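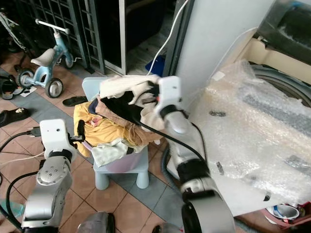 Both arms at the heap, one with hold of the cream cloth.

3 min read

Long day, good day, and I'm writing this on the bus with sore feet and a silly grin. The arms did 158 pieces of washing between breakfast and teatime! I've been with Golum long enough to remember when a day like that meant two of us bent double over basins and going home in a mood.

What I love is how dull the clothes are. Ordinary stuff: trousers, towels, baby things, a jumper with the sleeves inside out. For the first fortnight in May we gave Sestov (our name for the pair of arms, after the street the office is on) flat, folded cloths only, and it looked clever and was no help to anyone. Now it gets the heap as it comes. It dithers. It takes a corner, thinks better of it, goes in again from the side. I caught myself saying "go on, go on" out loud this morning.

My own job has changed more than I expected. I used to lift. Now I sort beforehand, check pockets, watch, and write down what went wrong and which fabric it was. I've got opinions about corduroy I never had before. My back is so much better. The writing-up is tiring in a different way though, and by three o'clock my eyes had gone.

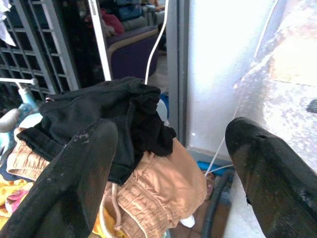 Do we lose hours when the arms do the loading?
So far our hours are the same. The time saved on lifting goes to sorting, checking and notes, and Gill (the rota system) pays those at the same rate.

I asked for that in writing and got it, so hurrah. The older hands on the early shift are still wary and I don't blame them. One of them said she'd miss the bit where you stand at the machine and your mind goes off somewhere. I hadn't thought of that. I do some of my best thinking at a washing machine!
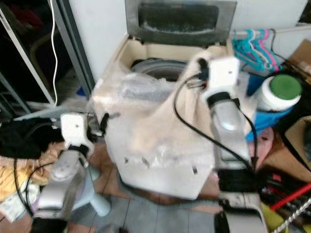

Page last changed: June 2026

More than 52 stops today, mostly small ones. A stop means the arms wait and one of us steps in, frees whatever is caught and presses go. Yesterday it was worse, and sleeves were the trouble both days. Of today's lot, 38 were down to me being fussy, if I go by the notes, and I'm going to try keeping my hands behind my back tomorrow.

Flostell want us to try sheets next. Sheets! I said we'd want a bigger basin first, and someone who isn't on her lunch when they start. I also want the new starters to do a week by hand before they sit with the arms. You can't judge a bad grab if you've never fought a wet duvet cover yourself.

Things to remember: spare socks for the test heap, ask about the stool for the watcher, charge the tablet.
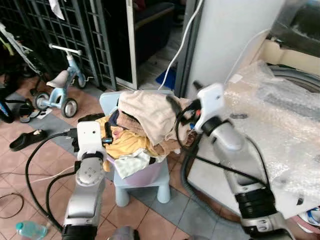
Beige on top, mustard to the left, and both grippers in close.

My stop's coming up. Beans on toast and bed, and I'm on earlies again tomorrow, which I'm properly looking forward to.

Contact | © Washday Diary | Back to top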